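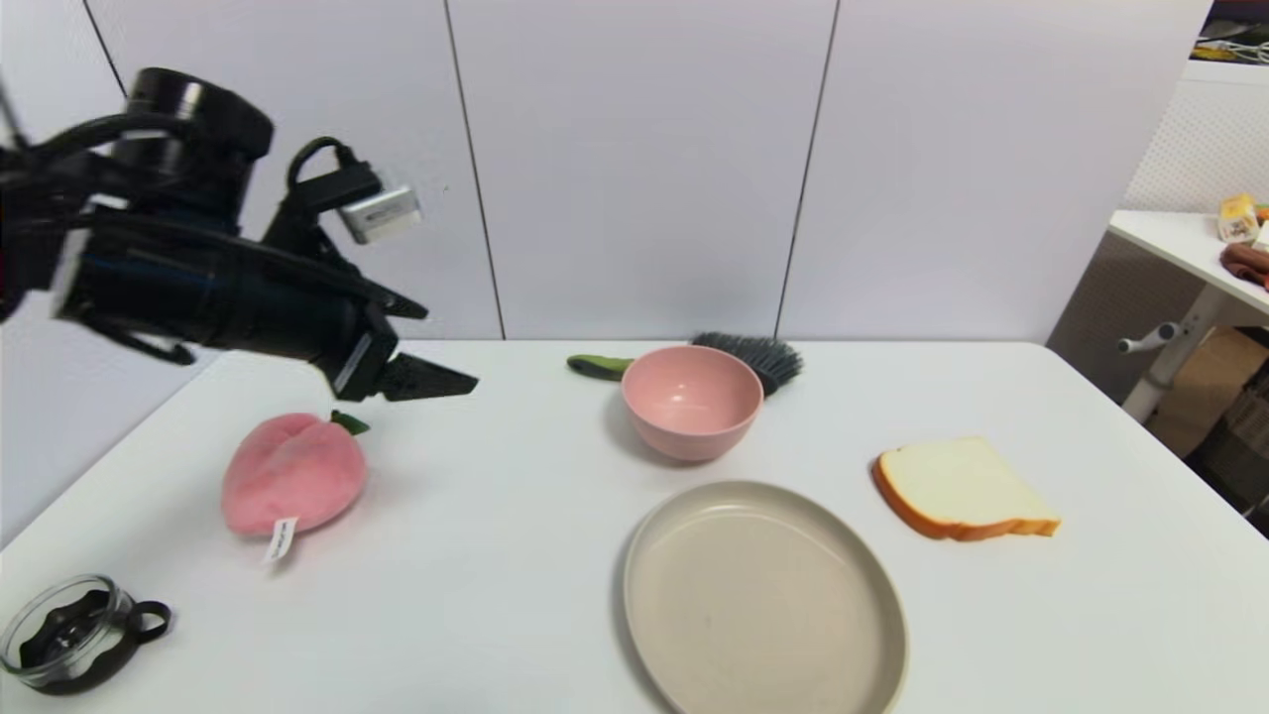

The Hirex timing transponder on the Haugland entry stopped reporting sector times after 17 laps of the endurance test at Gakcombe. Lap times continued to register at the start line. Inspection found the antenna lead pulled tight across the rear bulkhead. A lead in this position requires slack, comparable to the thick black cable that loops up and over the arm at the wrist. The team has been asked to reroute it before the next session.

Update, May 21, 2019: Lead rerouted with a free loop and secured at both ends. The car completed 32 laps with 6 missed sector readings, all at the Bristier chicane. The receiver at that location is under review.

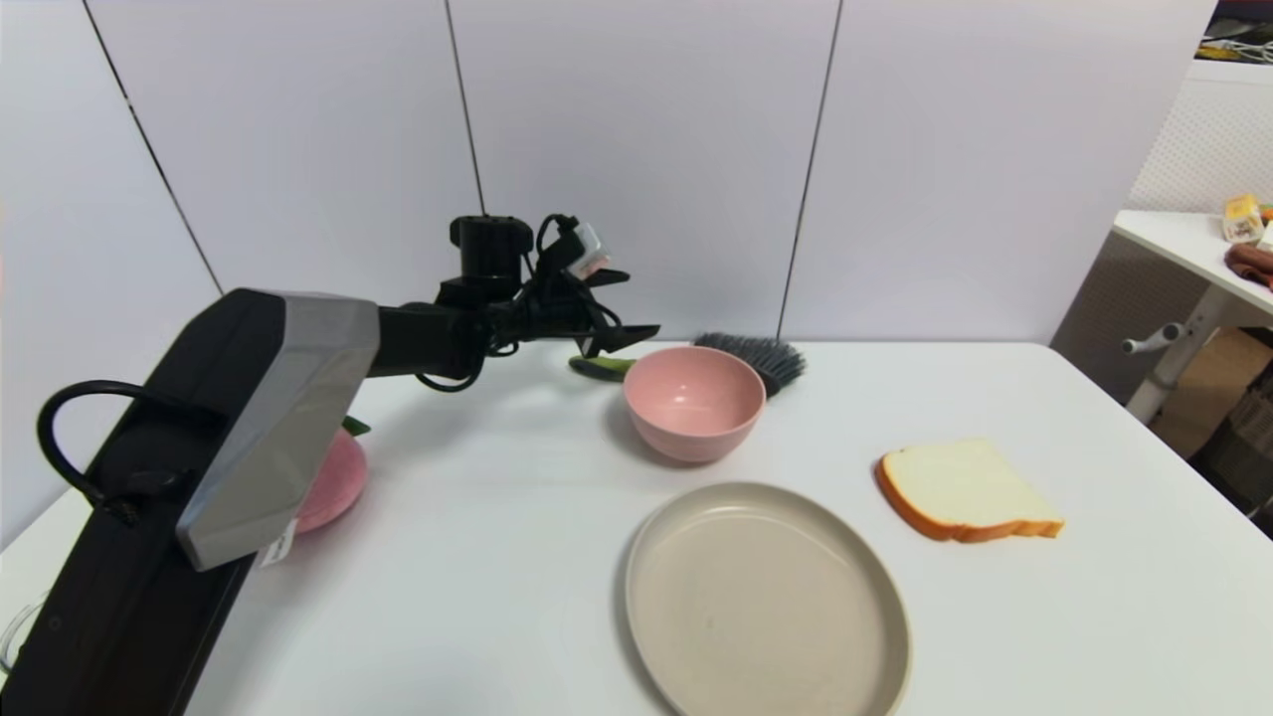
Cable loop beside the gray housing, with small white label on the side.

Action required: Team to submit the transponder log for the full run. Files of up to 300 MB may be attached to this ticket.

Status: Open, awaiting team response.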